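Ellwood Seed Library – Progress Report to the Norklow Fund

Report date: 26th March
Period covered: September to present

Summary

The grant was awarded to set up a lending collection of vegetable and flower seed at the Ellwood branch, open to any resident with a library card. The collection opened on schedule and is in regular use. Two of the four planned workshops have been held. Spending is within budget except for postage, explained below.

Collection

We now hold 110 varieties, mostly beans, tomatoes, squash, lettuce and hardy annual flowers. The original target was 50 by the end of the first year. Most of the difference comes from a single donation by the Liritz Garden Club, which closed its own seed exchange over the winter and passed its stock to us. Not all of that seed was usable. We ran germination tests on damp paper towels and discarded anything that came up at less than half. Onion and parsnip did worst, as expected for seed of that age.

Each variety is listed in Pundomus, the catalog software the branch already uses for its tool loans. Entering the records took longer than planned. Pundomus has no field for harvest year, so we have been putting it in the notes line, and borrowers cannot sort by it. We have asked for a change but have no date for one.

Lending

Around 300 packets have gone out so far. Beans and tomatoes are the most requested. Borrowers are asked to return a small amount of saved seed in the fall, but this is not enforced and we do not expect much back in the first year. Squash crosses easily, so we are only accepting returned squash seed from people who have grown a single variety.

Packets and envelopes were bought flat in bulk, with the cabinet dividers ordered separately. The first set of dividers was the wrong depth for the drawers and had to be exchanged, which is where most of the extra postage went.

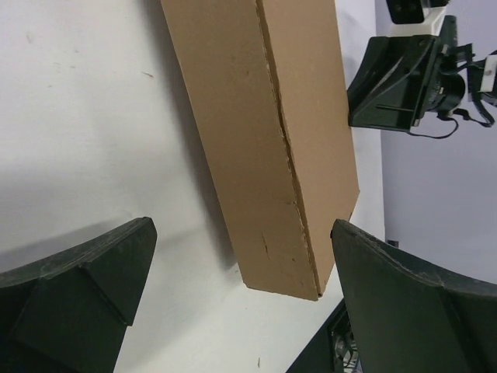

Cardboard box, one long seam frayed.

Workshops

The seed saving workshop and the seed starting workshop were both held in the branch meeting room. Attendance across the two was 43. The second one filled early and we kept a waiting list. Feedback forms asked for more on timing – when to sow indoors, when to move plants outside – and we have written a one-page sheet for our area that is now handed out with every tomato and pepper packet.

The remaining workshops are on hand pollination and on cleaning and drying seed. The drying workshop will be moved to September so that people can bring in what they have grown.

Budget

Printing came in under the estimate. Postage is over by a small amount and we ask to cover it from the printing line. No other changes are requested.

Next steps

Finish the germination tests on the remaining flower seed. Plant the demonstration bed by the parking lot, weather permitting. Print the growing sheet in Spanish. A final report will follow after the drying workshop.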